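Print this page | E-mail this ticket

Ticket 114 – Pantry labels come out blank
Opened by: Evangelia Alexiou
Product: Sereck label printer

Hello, and thank you for picking this up so quickly! I make labels for our snack bags and leftovers, and after 27 good ones the printer started feeding plain white strips.

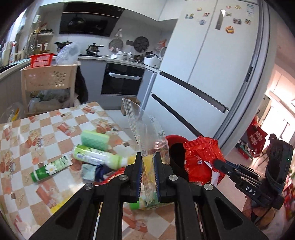 I've turned it off and on, and swapped the roll for a new one of 50 – same thing. My laptop says the job went through fine.

Step 1 – Reply from Khôi Lưu
Hi Evangelia, so sorry about the trouble. Could you take the roll out and flip it over? The shiny side should face the print head.

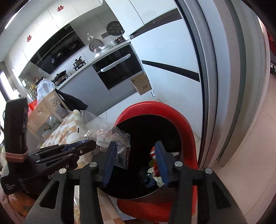 Step 2 – Evangelia
Flipped it, and I got faint gray letters on the left half! Progress, I think. 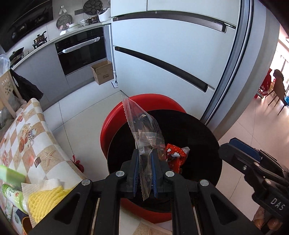
I also tried darkness setting 2, as the booklet suggests, but the right half is still blank.

Step 3 – Khôi
Then the head needs a wipe with a little rubbing alcohol. Let it dry and run a test strip. I'll keep the ticket open for you.

Contact Sereck Support | © Sereck | Back to top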